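Can a robot make my bed yet?

Every July I do the same thing. I open far too many browser tabs, put the fan on, and try to work out how close we are to a machine that will do my housework. Last year I came away grumpy. This year I'm excited, and I want to get it all down while I still am!

Quick background for anyone new to the blog. I don't work in robotics. I used to work shifts at a packing plant in Mondmont, where a big orange arm stacked boxes on pallets all night long and never seemed to care. It was wonderful at that one job. If a box came down the line with a crushed corner, though, the whole cell stopped and one of us walked over to sort it out. I've been interested in that gap ever since (what the arm could do, and what we had to get up for).

Homes are all crushed corners. That's my one-line theory of household robots, and bedding is the best test of it I know. A box has six sides and keeps them. A blanket is a different shape every time you touch it, and it hides its own edges. You and I find a corner by feel, half asleep, with the other hand busy. A machine has to find it first, then hold one layer without grabbing the two beneath it, then pull just hard enough.

The approach that has me so cheerful this year is the hand-held gripper. A person carries the gripper around a real home and does the chore with it, and the recordings go into training a robot later. No robot has to be in the room at all. You get real beds with real clutter around them, and you get the way people really move, including the little second tug when the first one doesn't take.

Look at how much is going on around one bed. Bright stripes, checks, a pink floral quilt bunched at the headboard, and a thick mauve blanket folded in the middle of it all. I love this, because it looks like a place people live in, and I'd much sooner see a machine learn there than on a gray table with one white towel. 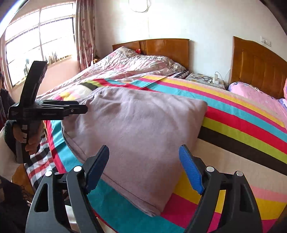 So, where are we?

Folding: getting good. Towels and T-shirts are close to solved if you're patient. The Zein demo I watched in the spring did a stack of 50 hand towels and fumbled 9 of them, and it picked itself up after most of the fumbles, which impressed me more than the clean ones did.

Making a bed: not yet, but I can see it from here. Big cloth needs two arms and a lot of reach, and ideally something that can walk to the other side. Nimik has a wheeled base that gets around a mattress nicely and then tucks the sheet as if it's mailing a letter. Slow! But it tucks.

Tidying up: the hard one, and I think people underrate it. Glasses on a bedside table stay there. A sock next to them doesn't. Knowing which is which is most of the job.

Shop floors: further along, and you'd expect that. Asden put out a set of 1182 recorded tasks from small workshops, mostly sorting and bin picking with some cable work, and I spent two evenings reading through the task list like it was a novel. The cable ones are my favorites. Cables are basically blankets with one dimension missing.

My guess for a bed-making machine I could buy is still years out, and I'd happily pay $1000 for one that only did pillowcases. If you've had a go with one of these grippers yourself, leave me a comment, I want to know how heavy they get after an hour.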